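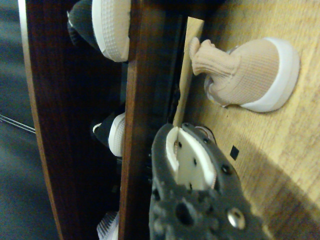
Farah Krishnan

The rack had a capacity of 16 shoes if the toes faced the wall and fewer if they did not. Grenon had established this in August, the month he moved in, and had written the figure on the underside of the top shelf in pencil, where a later owner might find it useful.

His sister arrived at 6 with the key and a roll of bags.

"You start with the hall," Dimitriou had told her on the phone. Dimitriou handled the building. "The hall is what the next people see."

So she started with the hall. She knelt and took stock of the procedure. Her brother had left one, naturally. It was taped inside the coat closet and headed FOOTWEAR, and it read as follows.

Knit shoes go on their side until the collar has recovered its shape.

Dark shoes below. Pale shoes above, where grit cannot fall on them.

Soles are brushed before storage, not after.

Do not force the divider.

She read the last line again and put her hand on the divider, a reddish-brown board that did not match the tan of the shelf. It moved a little. She took her hand away.

The beige knit pair had been bought at Skondance, on the avenue, in the closing sale. She remembered the sale because he had called her from inside it to ask whether beige was a color that implied anything. She had said it implied beige. He had gone through two more stores afterward to be sure, and then returned and paid the first price. The receipt was in the procedure's envelope. He kept the receipts of shoes for as long as he kept the shoes.

One of the beige shoes was lying on its side, collar toward the front edge of the shelf. She did not know how long a collar took to recover. The procedure gave no interval. She pressed the ribbing with her thumb and let go, and the ribbing came back, and she pressed it again.

By the heel was a small grayish thing, metallic, something like a ring. She held it up to the hall light. It might have come off a key chain or a curtain. It was not on any list in the envelope, and there were eleven lists. She put it back by the heel.

At 7:30 Dimitriou called to ask how far along she was.

"I'm on the shoes," she said.

"How many shoes can a man have?"

"Sixteen," she said. "If the toes face the wall."

He told her the truck from Clikance was booked for the morning and charged by volume. The rack could go as it was, he said, or flat. Flat was cheaper. There were screws, he supposed.

There were screws. She found the driver in the second drawer, under a label that said DRIVER, and she sat on the floor with it for some 11 minutes. Then she took out the brush instead and began with the soles. The dark gray pair had a dimpled tread that had to be done pit by pit, and it was slow work. The black pair was easier.

When the soles were done she returned each shoe to its shelf, dark below, pale above. She laid the beige one on its side. She called Clikance and told the woman who answered that the rack would travel whole, with its contents, upright.

"That's 945 instead of the quote," the woman said.

"Yes," she said, and read her the line about the divider.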